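Skov on the Bench: A Week of Looking After a Two-Armed Cell
Posted July 24, 2024

Hello again from the back end of Prisomcombe! A few of you wrote in after the last gallery asking for fewer glamour shots of Skov and more of the boring stuff, meaning cables, brackets, rags, and the day-to-day fiddling that keeps a two-armed cell in a decent mood. I'm thrilled, because the boring stuff is my whole job. So this page is about the setup and the upkeep, with plenty of talk in between (sorry, I do go on).

Quick background for the newcomers. Skov is our tabletop cell, two white arms over a gray table, and we use it for picking things up, putting them in trays, and opening and closing drawers. It runs most days from breakfast until I get hungry again. I do the mechanical side, Dagný does nearly all of the software, and we argue about the part in the middle, which is calibration.

My morning routine takes 20 minutes if I've had coffee. I wipe the tabletop first, then the gripper fingers, and then I run a hand along every cable I can reach while the power is off. The loops near the wrists get my closest attention. Too tight and the wrist tugs on them at the far end of its reach, too slack and they find something to snag on, usually a drawer handle. We had one wear through its jacket last August and I still think about it in the shower.

After that it's power up, wait for the status lights to go green, and home both arms. Then I do the grip check, my favorite bit. Each gripper gets something to hold up off the table, and I watch for sag or slip. I like a snack box for this since cardboard tells on you right away: squeeze too hard and it dents, squeeze too softly and it slides out.

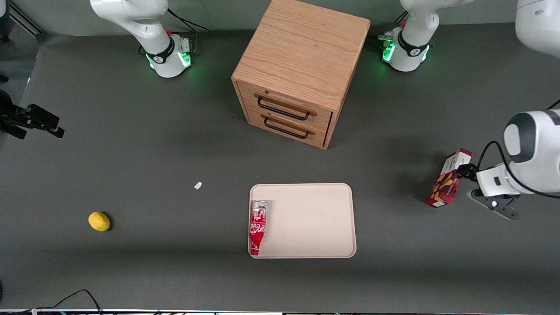

Left arm on grip check, snack box up off the table, with the drawer cabinet and tray in their usual territory.

Dagný Hauksdóttir wrote in under the draft of this page: I'd do the grip check before homing, or at least once before and once after. If a finger pad has shifted overnight you want to know before the arm has gone anywhere. And please tell people to write the force setting down every time, even when it hasn't changed. I spent a whole afternoon on a slip problem at Wendeck that was one number someone had nudged and forgotten.

Fair! I've moved to doing it her way on the days I swap pads, and the force setting now goes in the notebook with everything else. The notebook is a paper one, by the way, with grease on it. I tried keeping the log on a tablet and gave up when I couldn't get the thing to recognize my gloves.

On pads: we buy ours from Piteneck, in packs of 13 (no, I don't know why either). I change them in pairs, always both fingers of the same gripper, and I clean the metal underneath with alcohol and let it dry fully before the new ones go on. Skip the drying and you'll be fishing a pad out of a drawer by lunch. Ask me how I know.

Mounting bolts are a weekly job. I go around the bases and the camera bracket with the torque wrench and put a stripe of paint marker across each bolt head onto the metal beside it, so next time a glance tells me whether anything has crept. The camera bracket is the one I fuss over. A tiny shift there and the arms will confidently reach for a spot just beside the thing they're after, and then we're back to recalibrating, 60 poses, start to finish, while Dagný sighs at me from across the room.

Still on my list for the next few weeks: new clips for the cable that runs along the front of the table, a proper label for the spare gripper, and 3 replacement end caps that should be in the mail. If you run a similar cell and have a cable clip you swear by, tell me in the comments, especially if it comes off without a screwdriver!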